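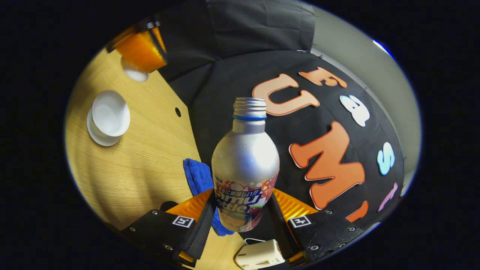
Nimal Weerasinghe wrote to the Facilities Office to ask whether aluminum bottles with screw tops may go in the same bin as ordinary drink cans, and whether the plastic ring left on the neck has to be cut away first. Similar inquiries have reached this office since the new bins were placed on the second floor, and the reply is printed in full for the benefit of all residents and staff.

News > Building Services > Recycling and Waste

Aluminum Bottles: Guidance for Residents and Staff
26 October 2003
Reading time: 3 minutes

Aluminum bottles are accepted in the gray metal bins at both Lotadberg House and the Neveck Annex. They are to be treated in the same manner as cans. The printed label on most bottles of this type is applied directly to the metal and need not be scraped or soaked. Where a paper or plastic sleeve has been fitted over the bottle, the sleeve should be removed and placed in general waste.

Rings and caps

The ring that remains around the neck after opening may be left in place. Residents are asked not to cut it off with a knife, as one person was treated for a cut hand in February after attempting to do so. Metal caps may be placed in the gray bin if they are collected inside a can and the can is pinched shut. Plastic caps go in the small tub beside the sink in each pantry.

Bottles should be deposited without their caps. A closed bottle holds air and does not compress properly at the depot, and the contractor, Bhattacharjee Recovery, has returned two of our loads this year on that account.

Rinsing

Sweetened drinks leave a residue that attracts ants. Each bottle should be rinsed once with cold water, turned upside down on the draining rack, and left there until it has drained. Bottles may remain on the rack overnight but will be cleared each morning at 8. Items that are to be kept for crafts, display, or personal use should be taken back to the owner's room the same evening. The office is unable to recover items once they have been cleared.

Glass bottles

Several imported soft drinks are sold in both glass and aluminum under the same name. Ramune is the one most often found in our bins, and the two forms are regularly placed together. The traditional glass bottle, which is closed with a marble, belongs in the green bin on the ground floor. There is no need to remove the marble. The aluminum bottle belongs in the gray bin. Any person in doubt should hold a refrigerator magnet to the bottle only if it might be steel; neither glass nor aluminum will attract it, and the test is of no use in telling those two apart.

Collection results

In the twelve months to the end of September, the two buildings sent 3,176 pounds of mixed metal for recycling. The portion rejected for contamination stood at 37 pounds. The pantry on the east corridor of the Annex had no rejected material during the period, and its users are thanked for their care.

Changes to the bins

The gray bins will be replaced by a taller model supplied by Wistodon. The new lids have a round opening that admits bottles and cans but will not take food trays or foil pans, and those items should be handed in at the loading dock. Each new bin holds up to 100 cans. Bags are not to be tied inside the bin.

Requests for an additional bin should be submitted in writing to the Facilities Office, Room 8, stating the floor and the pantry concerned. Requests by telephone will not be recorded.

Related items
Loading Dock Hours
Batteries and Small Electrical Goods: Where to Take Them
Pantry Cleaning Schedule, Neveck Annex
Reminder on Cardboard in Stairwells
Replacement of Water Filters at Lotadberg House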